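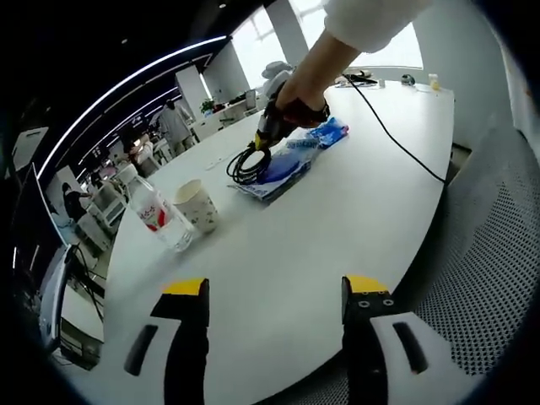 4. Setting up the vaccine carrier and its temperature logger

Now for the fun part! Once the Jonus logger is talking to your Laltis carrier, you'll have a full temperature record for every clinic day, and you won't have to write a single reading on a clipboard again. Set aside a quiet half hour the first time. It goes much faster after that.

Before you start, have these within reach:
- the Laltis carrier, empty and wiped down
- the Jonus logger and its probe
- 2 conditioned water packs
- the Stunport reader (section 3 covers charging it)

4.1 Pairing the logger

1. Hold the side button on the logger until the green light blinks, then let go.
2. Turn on the Stunport reader and choose Add Logger. The serial number on the reader should match the one on the back of the logger. If you have several loggers in the room, pair them one at a time.
3. Type in a name you'll recognize in a busy hallway. "Flu clinic east" is great. "Logger" is not!
4. Set the low alarm to 2 °C and the high alarm to 8 °C. These are the usual limits for refrigerated vaccines, but always check the package insert for the product you're carrying.
5. Press Save and wait for two short beeps.

Note: If you hear one long beep, the logger kept its old settings. Go back to step 1.

4.2 Loading the carrier

6. Stand the water packs along the side walls. They should be fully conditioned — shake one by your ear and you'll hear the water slosh.
7. Clip the probe into the center rack, where the vials will sit. Don't let it touch a pack.
8. Close the lid and run the probe lead through the notch in the gasket.
9. Leave the carrier closed for 10 minutes, then check the reader. Keep waiting if the number is still moving.
10. When the reading is steady and inside your limits, add the vaccine boxes and close the lid right away.

CAUTION: Never use packs straight from the freezer. Many vaccines are ruined by freezing, and a frozen vial can look perfectly normal after it thaws.

CAUTION: If an alarm sounds with vaccine inside, label the boxes "Do Not Use," move them to a working refrigerator, and call your immunization program for advice. Don't throw anything out until you've heard back.

4.3 After the clinic

Set the logger next to the reader and press Collect. The day's graph comes up within seconds, and it's a lovely thing to see a nice flat line! Send it to your Bastos account or print it for the binder. Clear the logger only after the copy is saved.

Filed under: Guides > Immunization > Storage & Transport

Related sections
Charging the Stunport reader
Conditioning water packs step by step
Reading your Bastos temperature report
Changing the logger battery
Cleaning the Laltis carrier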